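The Orner Room: Paper, Cardboard and a Good Gray Carpet

Welcome to the September gallery! If you've been following along, you know the Orner room on the second floor at Arwood is where our travel paper ends up: hotel booklets, ferry timetables, luggage tags, folded maps, postcards that never got mailed. The collection stands at 3,240 pieces now and I still get excited every time a new shoebox comes through the door.

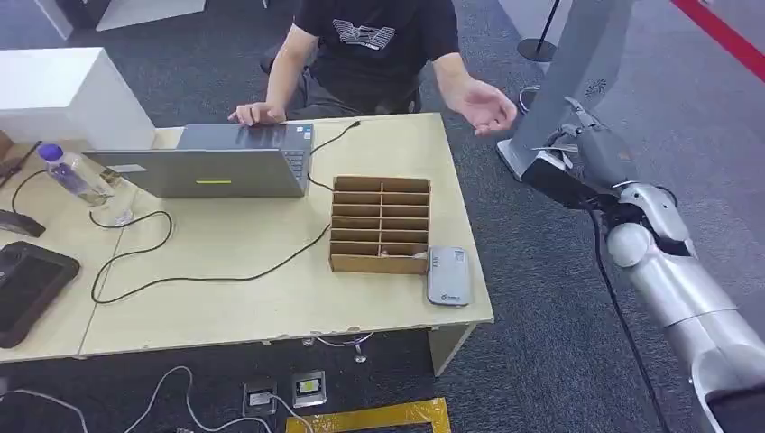 The cardboard sorter on the table, two columns of slots and six rows of them. I love this thing. Laptop and water bottle to the left of it.

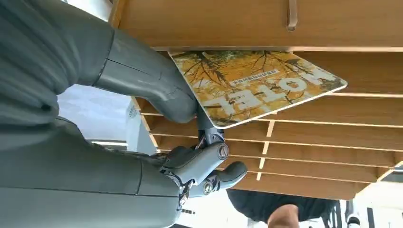

HOTEL in great big white capitals over yellow and orange autumn branches, up against the light wooden shelving. What a cover! 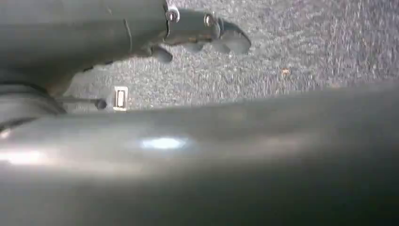
The carpet, all white and gray speckles, salt and pepper everywhere you look. One tiny tan speck too.

Small paper is the hardest to keep in order. Booklets stand up nicely if you pack them snugly enough, but luggage labels and ticket stubs slide under everything, and for the first 2 years we kept them in envelopes that had to be opened one at a time. Lindsay Rewi talked us into cardboard dividers and I'm so glad she did (I was holding out for drawers). You can slide a stub in with one finger and read the edge of it without taking it out again, and when a slot gets crowded you just split it in half with another strip of board.

The season covers get their own shelf — spring blossom, beach umbrellas, fall leaves, snowy porches. Fall is winning by a mile. I had 80 of them spread out one Monday and it was like standing in the woods!

Coming up next is the Ninh donation, mostly restaurant menus and matchbook covers, and after that the Gelus maps, which are huge and will need the whole table. If you have travel paper sitting in a closet, bring it by any afternoon. Creased is fine, written on is even better, and please leave the old rubber bands at home.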